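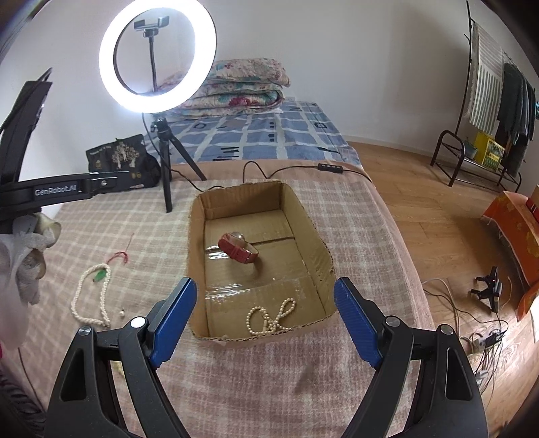 4. First practice: sorting small objects into a box

4.1 Before you start

The Stalard hand-held gripper is delivered with the jaws closed and the lock pin inserted. Remove the pin and keep it in the case. You will need it again for transport.

For the first practice we recommend light objects which you have at home: a watch, bead necklaces, earrings, a small cardboard box without lid. Do not use objects of high value until you have finished section 5.

Any flat place is suitable, also a bed or a sofa. On a soft surface the box can move when a jaw touches its wall, so please work slowly there.

4.2 Preparing the place

1. Put the box in front of you, with the opening up. Low walls are easier for beginners.

2. Lay the objects beside the box. Leave a free space of one finger width between them.

3. Switch on your light. A ring light on a tripod gives good results when it stands behind the box and does not shine directly into the camera. If you see strong reflections from tape or glass in the preview, lower the brightness to 80 percent and check again.

4. Guide all power cables away from your working hand.

Note: Patterned blankets and sheets are no problem for the Hudov recording app. Very shiny fabrics should be avoided.

4.3 Checking the jaws

1. Press the trigger fully and release it. Both jaws must open to the same distance from the middle.

2. Look at the finger pads. They must sit flat along the inner edge of each jaw. If a pad is lifted at one end, press it back with your thumb and wait 30 seconds.

3. Check the pivot screws for looseness. If a screw turns by hand, tighten it with the small key from the case.

Caution: Do not tighten the pivot screws with the trigger pressed. The jaw can become stiff and the opening angle will be stored wrong.

4.4 Picking and placing

1. Start the recording in the app. Wait for the short tone.

2. Bring the open jaws over the object. Both finger pads should be visible in the preview.

3. Close slowly until the object does not slip anymore. For a watch, take the strap and not the glass.

4. Lift, move over the box, lower, and open. Do not drop the object from above the wall.

5. Bead strands are more difficult. Hold them near one end and let the rest follow into the box in a loop. If the strand hangs over the wall, pick it again at the hanging part.

6. Stop the recording with a double press of the trigger.

Note: Earrings and other very thin parts can slide between the pads. In this case use the narrow pads (part 62, sold separately).

4.5 If something does not work

The app shows code 67: the jaws were not fully open at the start. Stop, open them and begin a new recording.

One jaw moves later than the other: repeat 4.3, then see section 9, Service.

Manual version of 4 Dec 2021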